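Recording Garment Folding Episodes with Two Handheld Grippers

Wotine project notes, page 5 of the collection guide

These instructions cover folding long-sleeved tops on a bed. They assume you have already been through the pairing and calibration pages and that both grippers show up in the recorder. If one of them doesn't, go back and pair again before you lay anything out.

What you need

Both handheld grippers, charged
One long-sleeved knit top
A bed or other flat surface wide enough for both sleeves
The recorder app (Ultitz build 410 or later)

Plain sheets are easier to work on than patterned ones. You want the garment to differ clearly in color from whatever is under it. Other bedding can stay on the bed as long as it is pushed to the far side and you won't drag the sleeves into it.

Setting up the start position

Lay the top out with the neckline pointing away from you and the hem toward you. Spread the body first, then the sleeves. Don't smooth it perfectly. A sleeve that bends or a cuff that is twisted over on itself is a good start position, and we need a lot of them. Early on, the Caruso set was recorded with every garment pressed flat, and the trained policy froze on the first crumpled cuff it met. We had to throw out most of that month and start again in May.

Stand at the near side of the bed, in the middle, and hold both grippers open above the garment. Wait until the recorder beeps.
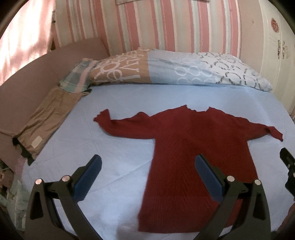 Start with the sleeves. Bring one gripper down near the cuff, close on a single pinch of fabric, lift a little, and carry the sleeve in across the body. Open the jaws fully before you move away. Half-open jaws snag on knit fabric, and the snag then gets recorded as part of the motion. Do the other sleeve the same way with the other hand.

Next come the sides. Fold each one toward the middle, using both grippers if the fabric is heavy. Then take the hem up toward the neckline. On a long top you may need to fold twice.

Move at the speed you would use if you were folding laundry and not in a hurry. Very slow episodes are as hard to use as rushed ones. The recorder will warn you if the tracking drops, usually with two short beeps. Stop there, discard the take, and begin a new one. Don't try to pick up from the middle.

Keeping both grippers tracked

Most lost tracking comes from one gripper passing directly in front of the other. Some crossing can't be avoided in this task, but you can keep it short. If your left hand has nothing to do, hold it off to its own side with the jaws open and let the right hand finish. Don't rest an idle gripper on the bed. The tracker reads that as contact, and the episode gets flagged.

Light matters too. A window beside the bed is fine during the day. Shadows from your arms will fall on the sheet and that is fine as well -- the robot will cast its own. What causes trouble is a lamp switched on or off partway through, so decide before you start and leave it alone.

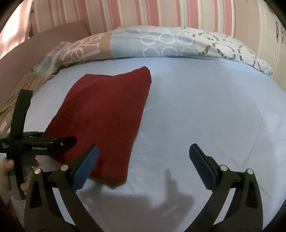 When you think the fold is done, open both grippers, lift them clear, and hold for 5 seconds. The hold gives the labeling script a clean end point. Then press stop. If you press stop while a jaw is still closed on the fabric, the script marks the episode as incomplete.

The fold doesn't have to be neat. Reviewers accept an uneven shape if each move was deliberate and the garment ended up smaller than it began. They reject episodes where the operator used a bare hand, even to fix one corner. If a corner flips over, fix it with the gripper and keep recording. Corrections like that are some of the most useful data in the set.

Between episodes

Pick the garment up, shake it out, and lay it down again from scratch. Change the angle a little each time. After every ten episodes, move yourself a half step left or right. Swap in another garment when you finish a batch, and enter its color and type on the batch form.

Uploading

Connect both grippers and choose Idell as the destination. Check that the left and right files have the same episode number before you send them. Mismatched pairs are dropped without a message, which is how episode 3738 went missing and had to be recorded again. Keep the local copies until the batch shows as accepted.

Trousers and towels have their own pages. Don't mix them into a batch of tops.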